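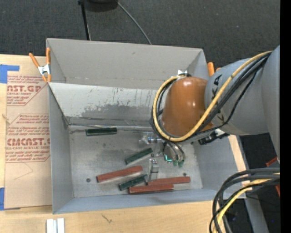

**totska_bench:** Disagree with the 50 demos per layout figure. Scrambling the blocks between every episode gets more out of the same hours than repeating one arrangement.

**plurmont:** Depends on the policy. Ours trained on 20 layouts and still stalled when two blocks touched along the long side. Repeats of that one case fixed it.

**totska_bench:** Then your scramble was too gentle. Touching pairs should come up on their own. Are you resetting by hand?

**plurmont:** By hand, yes. People leave gaps without meaning to. I now set 2 touching blocks on purpose in every reset.

**fu-rig:** +1 on that. Also log where the bin sits. Ours crept on the bench in February and half the set had to be re-registered. Clamp the rear corners.

**totska_bench:** Clamps, fine. I still wouldn't script the contacts. You end up with a set that looks like whoever did the resets.

**plurmont:** It does already.

**fu-rig:** Does anyone keep the failed grasps? The Vivance export drops them by default and I'd like them tagged.

**plurmont:** Keep them. Separate folder, same naming.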